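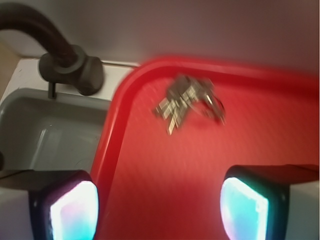 Keys off a tray – club project thread

lamdao_builds
Our club arm is reaching for keys now and I am so happy! We started in September with foam blocks, and this month Cường Tôn talked us into metal keys on a ring, with a rope and a smooth oval thing left on the tray as distractors. We have 300 demos recorded so far. Goal is 3,000 by the showcase.

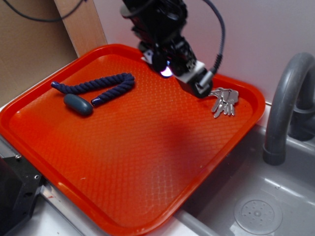
Gripper near the keys, rope and oval over on the left.

dafis_fan
Love this!! But 3,000 of one layout? I'd stop at 300 and move everything around instead. Our arm learned one corner of the table and nothing else.

lamdao_builds
Fair, we do plan to shuffle. Cường wants 15 layouts, I'd go with 9 and more tries on each (we argued about it through a whole pizza).

cuong_ton
Still 15. Keys land differently every time you drop them, so the more spots the better – and please can we try the tray turned the other way too?

workuser
My two cents is the shiny tray will hurt you more than the layout. Look at the glare on that texture. Swap it for a matte one.

cuong_ton
Disagree, I want the glare in there! Kitchens are shiny.

workuser
Sure, but then move a lamp between runs so it isn't the same glare every time.

lamdao_builds
Ooh, good one, stealing that. To-do list for the next session:

1. Mark the layouts on paper, then fight about how many.
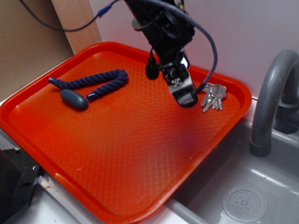

2. Bring a desk lamp and change its spot every few runs.

3. Try slower closing on the key ring.

dafis_fan
Post the results whichever number wins!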